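Household Waste, Week 6: the bin at home

Okay, before we get to landfills I want you thinking about your own kitchen. Last July I asked my class to weigh their trash, and Ruba Nseir came back with 249 ounces. I loved that!

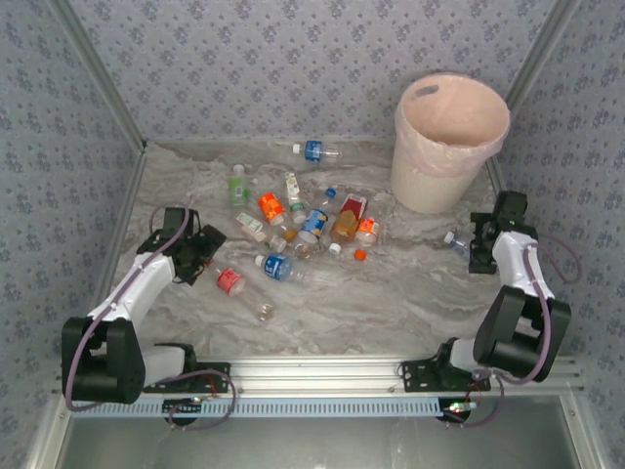 Fig. 1. Lined wastebasket, bag folded over the rim.

Now, the reading. Skim Wegener's chapter on sorting (start at page 117) 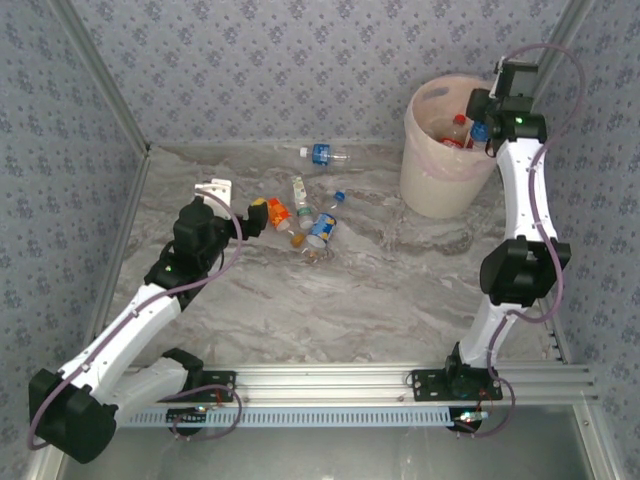 and jot down where you and she disagree. Bring your weights too, please!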